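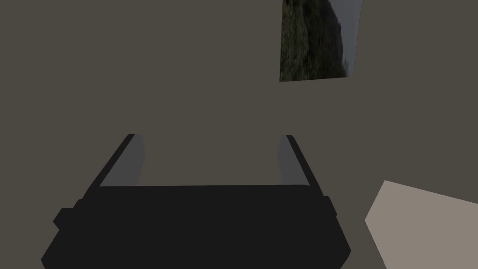
Simulated gripper scores high, but only on a screen

September 2021

Researchers at Pulleck say a robot arm trained entirely in simulation can pick up objects it has never handled, with a success rate of 99 percent. The number comes with a catch. All 2,167 test grasps were made by a virtual two-finger gripper in virtual rooms.

The method, called Tretness, changes the backdrop between attempts. Plain walls, landscape pictures and pale boxes are swapped in and out so the software learns to ignore them. Lina Issa, who leads the work, said the variety "should carry over" to real machines.

So far there is little to show that it does. The team's paper, posted in July, mentions one trial on a physical arm, using 8 objects. The success rate there was 44 percent.

"You can get nearly any number you want out of a simulator," said Shadi Masri, an engineer at Basex who was not involved. He would like to see the code, which Pulleck has not released.

Issa said a larger hardware test is planned. She did not give a date.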